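Konda Door and Shelf Planner: README and Data Card

Maintained by the Rultov Mobile Manipulation Group, Gunby site. Release of 7/27/20.

Purpose

Konda is a planning and control package for two-armed robots that work with hinged furniture in offices. It takes a head camera stream and the joint state of the robot, and returns a sequence of arm motions for opening a cabinet door, reaching into the compartment behind it, and closing the door again. The package is issued together with the recordings used to develop and check it, referred to below as the Magalhães set.

The package is intended for research use. It has not been assessed for work near members of the public, and it must not be run on a robot without a working emergency stop.

Contents of the release

konda_perceive: finds door panels, handles, hinge edges and shelf surfaces in the head camera view.
konda_plan: produces paths for both arms and checks them against the furniture model.
konda_exec: sends the paths to the arm controllers and watches joint effort.
konda_replay: plays back a recorded episode without a robot.
data: the Magalhães set, in 8 archive files with a checksum for each.

Requirements

The software runs on Ubuntu 18.04 with ROS Melodic and Python 2.7. konda_replay has no dependency on the arm drivers and may be installed alone. Users who intend to run konda_exec must supply their own calibration between the head camera and the arm bases. The calibration file supplied in the config folder applies to the Gunby robot only.

How the planner represents a cabinet

Each cabinet is held as a fixed box, a list of doors and a list of shelves. A door has a hinge line, a width, a current angle and a handle type. Three handle types are supported in this release: bar, knob and recessed slot. The recessed slot is the most demanding of these, as the fingertips must enter the panel before any pull can be applied, and an error in the estimated depth of the slot will generally end the attempt.

Once a door is open, its panel is treated as an obstacle for both arms. Early versions removed the panel from the model after the opening stage, and this led to contact between the forearm and the door during the reach. The panel now remains in the model until the door has been confirmed closed.

The underside of the cabinet top is also modelled. Objects lying on a high shelf are often partly hidden by it from the head camera, and the planner therefore works from the visible front portion of the object and leaves the rest as unknown space. Paths into unknown space are refused unless the parameter allow_unknown is set.
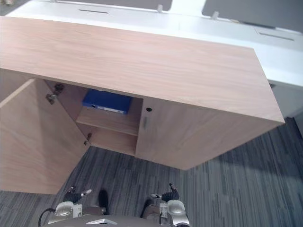

Figure 1. Head camera view with the left door open, the right door closed and a blue binder lying flat on the shelf.

The closed door in Figure 1 has a narrow vertical slot handle with a keyhole just above it. Keyholes are given their own label in the perception stage. In an earlier model they were frequently reported as knobs, and the planner would then attempt a grasp on a flat surface. The hinge fittings on the side wall are used, where they can be seen, to correct the estimate of the hinge line.

The Magalhães set

The set contains 56 episodes recorded at Gunby in June. Each episode holds colour images from the head camera, joint positions and efforts for both arms, finger positions, and the operator's stage marks. Depth images are not included in this release.

Stage marks were entered by Naa Yakubu and Zoila Villca and reviewed by Afia Fiadzo. Where the two annotators placed a mark at different times, the earlier time was kept and the later one was stored in the notes field.

Episodes that ended early have been retained and carry the status "stopped". They should be excluded when computing completion rates over full sequences, but are suitable for training or testing the perception stage.

Running a replay

Unpack the archive files into the data folder, source the workspace, and enter:

roslaunch konda_replay replay.launch episode:=014 speed:=1.0

The viewer shows the camera stream with the fitted panels drawn over it. Setting show_unknown:=true adds the unknown space to the display.

Known limitations

Perception is less reliable where the cabinet and the door panels share the same colour and grain, particularly along the edge of an open door seen from above.

Doors that open beyond a right angle are clipped to 90 degrees in the model.

Locked doors are not detected. konda_exec stops the pull when the effort limit is reached and makes 2 further attempts before returning an error.

Both arms are planned in turn. Motions that need the arms to move together are not supported.

Changes and contact

Changes to the data are recorded in data/CHANGES, and changes to the code in the commit history. Proposed corrections to stage marks should be sent with the episode number and the time of the mark concerned. Questions about the software should be addressed to Marleny Bedoya, and questions about the recordings and their terms of use to Giuliana Huanca.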